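Misalico opens its towel sorting and folding room at Tedgate in February

FOR IMMEDIATE RELEASE

Hi, I'm Dolores Montoya, and I run Misalico, the household linen service a lot of you already know from the Mercado stall. I've got news! Starting in February we're taking in kitchen and bath towels at our new room in the Tedgate building, unit 2, ground floor, right past the loading door.

We've been folding out of a back corner of the stall for way too long. My partner in all this, Abelardo Cuervo, finally talked me into a proper table (he was right, and he's been told so). Everything lands on the tabletop in one big soft pile, then gets pulled apart by color and by weave. Waffle cloths go with waffle cloths, looped towels with looped towels, and small pieces go into a clear bin. 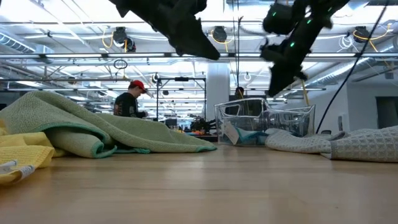 Green, yellow and gray cloths around the clear bin on the sorting table.

I love a clear bin. I can see what's in there from across the room, and I don't dig through the bottom of a basket looking for the one blue cloth that belongs with somebody's set. Vitov, our laundry partner, does the washing and drying as before. We do the sorting, the folding and the packing.

Folding is where people get fussy, me included. A kitchen cloth gets held up by its top corners so it hangs, then it goes down on the table and gets folded in half, and in half again. Big towels are folded in thirds the long way. If you like yours rolled, just write "rolled" on your bag and we'll roll them – no extra charge.

Last year we folded 3220 towels at the stall, and with the new table I'd like to get past that by summer. The room has shelf space for 2000 pieces to start with. Abelardo says 3000 once he puts up the second wall of shelves, and he's already bought the brackets, so I'm holding him to it.
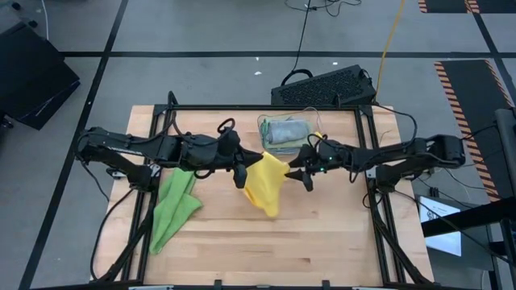

How to drop off

Bring your towels in any bag you like, with your name on it. Drop-off is from 8 a.m. until noon, and pickup is from 3 p.m. the next day. The Mercado stall will still take bags too, just give us one extra day for those. Questions from customers or the press can come straight to me at the Tedgate room, mornings are best.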